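Squeaky hinges and sticky drawers

Door squeaks – pull one pin at a time, wipe it, rub with candle wax, tap back in. Takes 2 minutes. Oil works too but it drips on the carpet, ask me how I know.

Drawers: bar soap on the runners. Dry bar, not a wet one. Did 13 of them in May, teh kitchen ones are still fine. 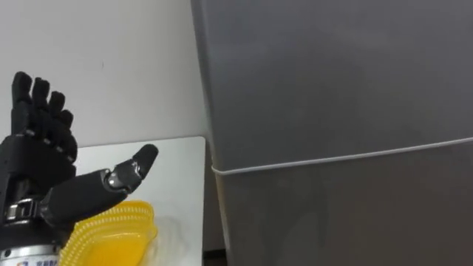

Photo: Josholm Workshop Pages

Loose knob? Toothpick and a dab of wood glue in the hole, snap it off flush, wait overnight, then screw back in. Dont overtighten – old pine splits.

Next up: window latches.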